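Fishing line on the Stundthorpe bank

10 June 2018

I went down to the river at Stundthorpe this morning with Bakari Urio and a couple of buckets. We have been meaning to do the stretch below the weir since the angling season closed in March, and the new one opens on Saturday, so it was now or wait until the autumn.

The job was to collect discarded fishing line. Cans and wrappers get picked up by people walking dogs, but line is hard to see and it wraps round things. Most of what we found was in the willows, at head height or above, where a cast had gone wrong and the angler had snapped off and tied on again. Some of it was old enough to have gone cloudy and brittle. The newer stuff was still strong enough to cut into my glove.

We worked upstream from the Brekesow footbridge. Bakari had a long pole with a hook on it and I had scissors. It took us four hours to do 430 metres of bank, a lot slower than I had planned. The nettles are high and there are places where you have to climb back up to the path and come down again further along.

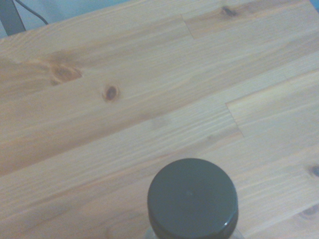

What we brought back

Nearly all of it was ordinary nylon line. There was some braid as well, which is worse to deal with because it frays and catches on every twig. We found two pike traces with the hooks still on, both in the same tree, and a fair number of lead shot weights in the small sizes. I also came home with a float I rather like and will probably keep.

There was a coot's nest near the outfall with line woven into the side of it. We left that alone as she was sitting. I will go back in July when the young should be off and cut it out then.

Salim Muriithi at the Rotich tackle shop has put a collection tub by the door. He will take clean line with the hooks and weights removed, and sends it off in a batch when the tub is full. Braid can't go in with the rest. I spent this afternoon at the table sorting ours, and I would say that part is more tedious than the collecting. Cut the line into short lengths if you are putting any of it in a household bin, so it can't form loops. 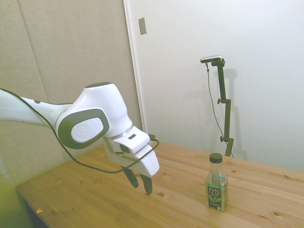
Does nylon line break down if it is left in the water?

It does in the end, but so slowly that for a bird or a vole it makes no difference. Sunlight weakens the line first, then it snaps into shorter and shorter bits, and those bits are still plastic. They stay in the silt or get washed down to the estuary.

The next stretch is from the weir up to the Irkier culvert. It is steeper and I wouldn't take children on it. Bakari is away for a while so I need someone else with long arms and proper boots. Leave a comment or ask for me in the tackle shop. Bring thick gloves, as I only have the one pair.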